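Laptop testers wanted for the Plova buying guide

Plova is a small website that helps people to choose a computer for home. We write for readers who want to send e-mail, pay bills, watch films and maybe edit some holiday photos. For our next guide we are looking for 10 people who will use a low-cost laptop at home and tell us how it was.

The test takes 6 weeks and begins in February. Every tester receives one laptop on loan, in the price class under £500, together with its charger and a simple notebook for remarks. You use it for your normal tasks, and once a week you fill in a short form.
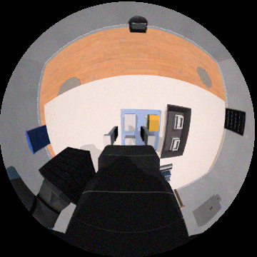

The weekly form has questions on battery, keyboard, speed and screen. For the screen part you watch a film or look through your own photos at full brightness and again at half. Please write whether you can still find the fine details in the dark areas, and whether the light colours look clean or a little grey to you. A cheap panel often loses such dark details, and our readers ask about it very much.

Who can apply

You are 18 or older and you live in a place with a stable internet connection. You do not need technical knowledge – we are even glad if you have none. It is important that you can write down your opinion in plain English. Persons who work for a laptop maker or a computer shop can not take part.

What you receive

We pay £898 in total, in two equal parts: one half after the third week and the other half when the laptop is back with us. Postage in both directions is paid by Plova.

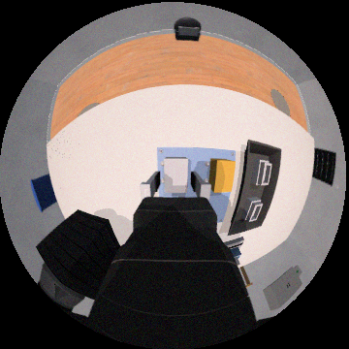 How to apply

Write a short e-mail to Izzati Lumenta through our contact page, with the subject "Home tester". Tell us which computer you use now, how old it is and what annoys you about it. Half a page is enough. Questions about payment go to Elīna Uibo at the same address.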